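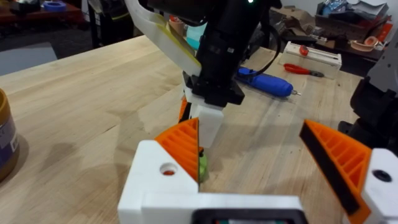 Salamatu Boateng wrote back before lunch that a machine that needs a tidy bench isn't doing chores yet, it's being waited on. I think she's half right. The screwdriver and the red pliers stay out on ours all day and the arms have to work over them. Picking up one small green thing went on for up to 10 minutes this morning. I could clear the whole bench in 2. Marius Lazăr still says shop floors by November. Wiped down the kitchen myself tonight, then dishes.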